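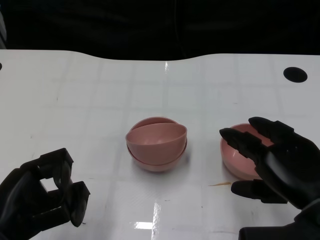
Myfanwy 问的碗叠不稳的事，我这几天把家里的塑料碗全搬出来试了一遍，下面按她信里的顺序回。先说结论：多数时候是放歪了，碗本身没有变形。照片里粉色的那一摞就是典型的样子，下面的碗正着放，上面的碗套进去以后往前歪，前面的碗沿伸到下面那只碗沿的外头去了，从前面看就是两道粉色的边。旁边单放着的那只颜色和形状都一样。这种歪法在只叠两只的时候看着不碍事，再往上加就会越加越斜，最后整摞往一边倒。

Myfanwy Parry 于 3/16/19 写道：

> 各位好，
>
> 我们家去年十一月把瓷碗换成了塑料碗，主要是孩子开始自己端饭，摔了几次以后不想再扫碎瓷片。碗是 Flesto 的，在 Manolakis 买的，当时店里只剩一种尺寸，就都拿了这一种。
>
> 用下来有几件事想请教：
>
> 一，叠起来总是歪。我以为是洗碗机把碗烤变形了，可是单独放在台面上又看不出来。有没有办法判断是碗的问题还是我叠的问题？
>
> 二，有时候两只碗套得太紧，拔不开。我先生用黄油刀撬过一次，碗沿留了一道印子，现在那个地方摸着毛糙。还能不能给孩子用？
>
> 三，碗柜。我们的是 Flindby 的吊柜，里面的隔板高度只能调两档。矮的那一档放不下整摞碗，高的那一档上面又空一大块。大家是怎么放的？
>
> 四，番茄酱染色，列表里以前好像讨论过，我在存档里没找到，哪位记得的话麻烦发个标题给我。
>
> 另外，Preravdale 那边的旧货集市还收不收成套的瓷碗？我们换下来的那一套还在箱子里，缺一只。
>
> Myfanwy

一、歪的问题

我用的办法是先看单只。找一块平的台面，玻璃或者光面的桌子都行，木头桌面旧了容易不平。碗底朝下放好，用一个手指轻轻按碗沿，换几个方向各按一次。如果按到哪个方向碗都不晃，底就是平的。然后把碗翻过来扣在台面上，看碗沿和台面之间有没有透光的地方。有透光，碗沿就变形了。家里有薄的纸片可以插一下试试，能插进去的位置就是翘起来的位置。

单只没问题，再看套在一起的情况。拿两只刚擦干的碗，手扶着上面那只的两侧，对正了慢慢放下去，松手。如果还是歪，换一下上下再来一次。上下换了以后好了，说明其中一只的碗壁有一点不圆，那只以后放在最下面就行。换了以后照样歪，多半是碗里有东西，最常见的是水。碗底内侧存一点水，上面那只碗的底就坐不实。还有一种是干了的饭粒粘在内壁上，颜色浅，不摸摸不出来。

我家的碗不是 Flesto 的，形状应该差不多，底小口大，壁是斜的。我试了家里的 5 只小碗，只有一只扣着放的时候有透光，那一只以前被我放在洗碗机下层、靠近加热管的地方，放过多少次记不清了。其余的单看都是好的，可是我随手一扔叠起来，照样有歪的。所以 Myfanwy 先别急着怪洗碗机。

随手放会歪，原因也简单。手一般捏着碗的一边往下放，捏的那一边最后才松，碗就先从另一边下去了，碗壁蹭着碗壁卡在半路，看起来已经放好了，其实没有到底。哑光面的塑料尤其这样，摩擦大，卡住了自己不会滑下去。光面的会好一些。改成两只手放，或者放完以后用手掌在碗口上平着压一下，就正了。压的时候听得到一声轻响，是碗到底了。不过也别用力拍，拍紧了就是她说的第二个问题。

顺便说一句洗碗机。塑料碗放上层，这个大家都知道，我要补充的是不要夹在两个重的东西中间。我家那只变形的碗，现在回想起来，除了放下层，还常常被一只铸铁小锅的把手顶着。塑料热的时候软，顶着它晾凉，就定成那个样子了。

二、拔不开的问题

不要撬。用什么撬都一样，碗沿是最薄的地方。

我的做法是上面的碗里倒凉水，下面的碗坐在温水盆里，等一会儿，两只手一上一下拧着分开。水不用很热，手放进去觉得暖就可以。上面的遇冷缩一点，下面的遇热松一点，一般拧一下就开了。拧不开就换一次水再来。滴一两滴洗洁精在两只碗的缝里也有用，侧着拿，让它自己流进去，转一圈，再拧。

要防着它卡住，就等碗干透了再叠。湿着叠，水把缝封住，里面的空气出不来进不去，往外拔的时候等于在跟它较劲。我家现在洗完先放在沥水架上斜着晾，晚上收拾厨房的时候才叠。如果实在等不了，两只碗之间垫一张厨房纸，露一个角在外面，第二天一抽就行。

那只被撬过的碗，我的意见是别给孩子用了。毛糙的地方一是刮嘴，二是藏东西，洗不干净。用细砂纸可以磨平，我磨过一只塑料盆的边，磨完手感还可以，但是颜色会发白，而且磨过的地方以后更容易染上颜色。这只可以留着喂猫，或者装纽扣、夹子。我有一只就放在缝纫机旁边装线头。

三、碗柜

Flindby 的吊柜我家也有，买得早，隔板的孔可能跟她的不一样。我把里面量了一遍，隔板放在低的那一档，净高 100 毫米，我的一摞碗叠到 82 毫米的时候取放还算顺手，手背不蹭上面的板。再高就要侧着往外抽，一抽就歪，又回到第一个问题。所以我的办法是分成矮的两摞，一摞靠里，一摞靠外，靠外的是每天用的，靠里的来客人才动。过一段时间里外对调一次，免得总是那几只磨得厉害。

如果是高的那一档，上面空出来的地方可以加一个小的铁丝架，倒挂在隔板下面那种，放盘子或者碗盖。要注意架子的脚会占掉碗的位置，买之前量一下碗口的直径，不要量碗底。我第一次就量错了，架子退了一次，来回跑 Manolakis 耽误了一个下午。

另外一个办法是不放吊柜，放抽屉。孩子自己拿碗的话，我觉得抽屉更合适，低，看得见，不用搬凳子。抽屉底要铺防滑垫，不然关抽屉的时候整摞往后溜，碰到后板上面那只就歪了。我妹妹家是这么放的，大碗在后面，小碗在前面，孩子从幼儿园回来自己拿，用完自己放进水槽。抽屉里的碗不要叠得跟抽屉帮一样高，高了容易卡住抽屉，要伸手进去按下去才拉得开。

还有人喜欢把碗扣着放，说是不落灰。塑料碗扣着叠，碗沿受力，底下那只时间长了会往外撑。我不建议扣着叠，扣着单放没关系。

四、染色

存档里那一串我找到了，标题是“咖喱和白饭盒”，在搜索框里搜“饭盒”就能出来，搜“染色”搜不到，当时大家都写的是“发黄”。主要的几条我抄一下：吃之前在碗里薄薄抹一层油再盛；吃完马上冲凉水，不要先用热水；已经染上的，小苏打加水调成糊抹上去，过一夜再洗；晴天放在窗台上晒。晒的那一条对白色的有用，有颜色的碗要小心，晒久了本身的颜色也会褪。粉色本来就浅，番茄的颜色在上面没有在白碗上显眼，我家那几只浅色的里面，染得最难看的是装过姜黄的。

漂白水那一条当时有人反对，我也不赞成用在吃饭的碗上，尤其是表面已经有划痕的。

五、瓷碗

Preravdale 的集市我上次去的时候还收，不过他们要整套的，缺一只的按散件算，价钱差得多。可以问一下有没有人手里有同款的单只。我那次看到有个摊子专门卖单只的碗和盘子，按颜色摆，五块钱一只，也许能配上。去的时候带一只原来的，拿照片去对颜色不准，白和白之间差得很远。如果配不上，我倒是想要几只，大小合适的话我拿来放酱油和醋，Myfanwy 可以把碗口的尺寸发给我，直接发我邮箱就行，不必走列表。

再补一件她没问的。同一种尺寸的碗一次买很多，好处是哪只跟哪只都能叠，坏处是盛汤盛饭都是它。我后来又添了一种浅一点的，叠的时候一定要分开放。大小只差一点点的两种碗套在一起是最难拔的，比同样大小的还难，看着像能放进去，其实是碗壁整圈贴死了。我有一对这样的，泡了两回温水才分开。

有别的做法的请直接跟在后面回。回信的时候麻烦把不相干的引文删掉，上一次讨论砧板的那一串到后面已经很难读了。

Lilibeth Dela Peña

又：铁丝架的尺寸刚才又去量了一遍，脚的宽度是 5 毫米，两边都要算进去。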